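Tolerance Stack-Up in Press-Fit and Clearance-Fit Pegboard Assemblies
Final project report, Manufacturing Processes II
Submitted Monday, June 6, 2022

1. Background

Small assemblies are often drawn with a tolerance on each part and no check on the total. When several parts share one base plate, the errors in hole position, hole diameter and peg diameter add together. The result may be a fit that is correct on paper and too tight in use. This project compared two methods of predicting the total error, worst-case addition and root-sum-square (RSS), against measurements of molded and machined parts.

The parts came from two suppliers. Mollard supplied molded pegs in one nominal diameter. Tekleab supplied machined pegs to the same drawing. Base plates were cut in the department shop from a single sheet.

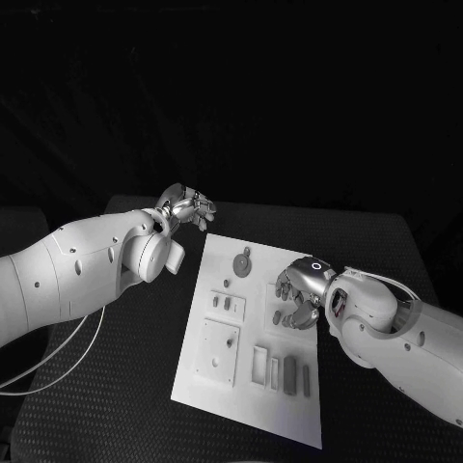 Page 4

2. Method

Each peg was measured at three heights with a digital micrometer and the mean value recorded. Holes were measured with pin gauges in steps of 0.01 mm. Hole position was taken from the lower left corner of the plate, using a height gauge on a granite surface. Parts were left in the measuring room overnight before any reading was taken, so that plate and pegs were at the same temperature.

In total 207 pegs were measured. Of these, 11 were rejected before analysis for visible flash at the parting line. The rejected pegs were all molded. They were kept out of the fit study but are listed in Appendix B.

The drawing calls for a peg diameter of 8.00 mm with a tolerance of plus or minus 0.05 mm, and a hole diameter of 8.15 mm with the same tolerance. The position tolerance between two adjacent holes is plus or minus 0.08 mm.
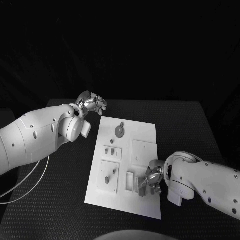

Figure 2. White board on a dark table.

3. Calculation

For a single peg in a single hole, the nominal clearance is 0.15 mm. Worst-case addition gives a minimum of 0.05 mm and a maximum of 0.25 mm. RSS gives 0.15 mm plus or minus 0.07 mm. The two methods differ little here, and for one peg the choice is mostly a matter of habit.

The difference grows when two pegs are fixed to one part and must enter two holes together. The spacing error of the holes and the spacing error of the pegs both count. With the same position tolerance on each side, the worst-case spacing mismatch is 0.16 mm, and the RSS value is 0.11 mm.

A simulation of 1000 random assemblies was run in a spreadsheet. Each dimension was drawn from a normal distribution with the tolerance limit set at three standard deviations. This assumes a centered process, which the molded parts did not meet (see Section 4).
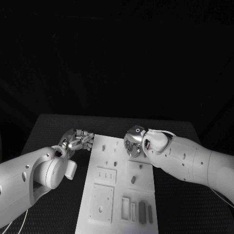
4. Results

The machined pegs were close to nominal and the spread was narrow. The molded pegs were small on average, which is consistent with shrinkage after ejection. Their mean was still inside the drawing limits.

RSS predicted the spread in clearance well for the machined pegs. For the molded pegs it predicted the spread but not the center, and a mean shift term had to be added. Worst-case addition covered every measured pair in both groups and overstated the range in both.

Two-peg parts were tested by hand in 18 plates. All of the plates accepted the machined parts. One plate did not accept a molded part until the hole edges were chamfered. The cause was a burr on the entry side, and the hole diameter itself was within limits.
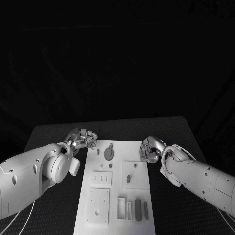
Page 9

5. Limits of the Study

Pin gauges give the largest pin that will enter a hole and say nothing about roundness. An oval hole would be recorded as smaller than its average diameter. A bore gauge was requested and was not available during the measuring period.

All molded pegs came from one batch, so variation between batches is not included. The plates were cut by one operator on one machine.

6. Recommendations

Use RSS with a mean shift term for molded parts in this size range. Add a chamfer of 0.3 mm to all holes on the plate drawing. Move the nominal molded diameter up by the measured shift before the next order is placed.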